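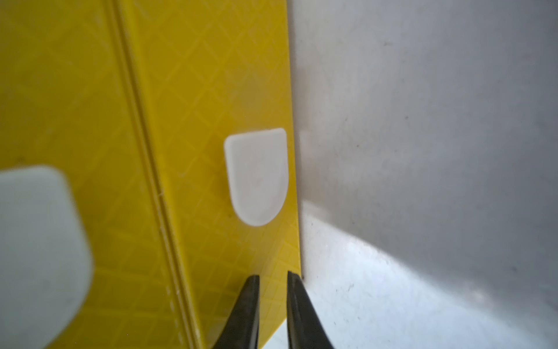
May 6, 2025

New fingertips day! I was in before eight and still wasn't first, as Thilini had the kettle on and the old tips already off both arms. The Nindine pair (long, black, narrow at the ends) went on without any filing, which after the Dankwa lot in November felt like a present. Those took me an entire afternoon with a hand file and I never did get them to close square.

We began with the yellow box, and I wanted the edge of it more than anything. A thin straight edge is where the Dankwa tips used to skate off, so I drove the left arm in slowly with the fingers apart, one on each side, and watched the wrist view until my eyes went funny. I do like the wrist view. You get the diamond pattern on the plastic right up to the fingertip, and when the far end goes soft you know how close you are without reading any numbers. Nana still prefers the fixed view and we had our usual argument about it over toast.

Then the bag rolls, lavender and blue, with the drawer open. Blue goes in the drawer, lavender stays out on the table, and the stemware stand and the jar are at the back as things not to hit. I've set the force limit to 70 for now. At 100 the film creases so badly that the next grasp is a different problem altogether, and Thilini had been telling me so for a week, so that's one to her.
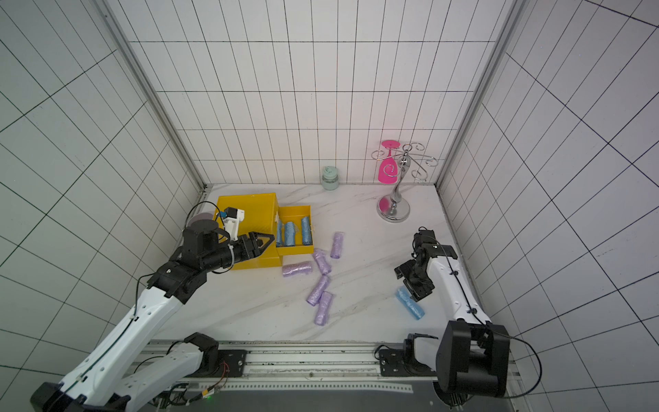
Photo: Nana Quaye

Matvii rang from Brustitthorpe at lunch wanting to know which controller we're keeping. I said Skunum, and I meant it more than I expected to. The old one always had a little shiver at the end of a move – you could feel it through the bench if you leant on it – and with Skunum the wrist just arrives. Still two things I don't like. The menu for the left arm's offsets is buried, and it forgets the gripper's open width if you restart it. He's going to ask Farzana whether the second can be fixed from their end.

Afternoon was all lavender. I had thought the rolls lying flat would be the easy ones and the upright ones a nuisance, but I think I've got that backwards. Coming down over an upright roll the narrow tips have somewhere to go, and the wound end is such a good thing to aim at, all those tight rings. The loose film round the rim is the worry. It flares out like a collar and I can't tell from the picture how much of it is roll and how much is air.

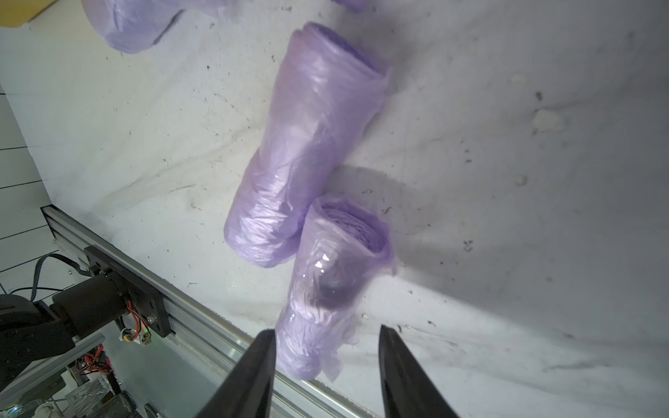

Lavender rolls from the wrist camera, one with its end facing up.

Must wipe the table tomorrow, it's filthy with specks and scuffs. Jahangir wants the run saved as 707 so it follows on from his, and I've promised him the Dankwa numbers beside ours by Friday. Also ask Thilini for the small hex key back. Home by seven, beans on toast, and I've been sketching a wider fingertip on the back of the gas bill.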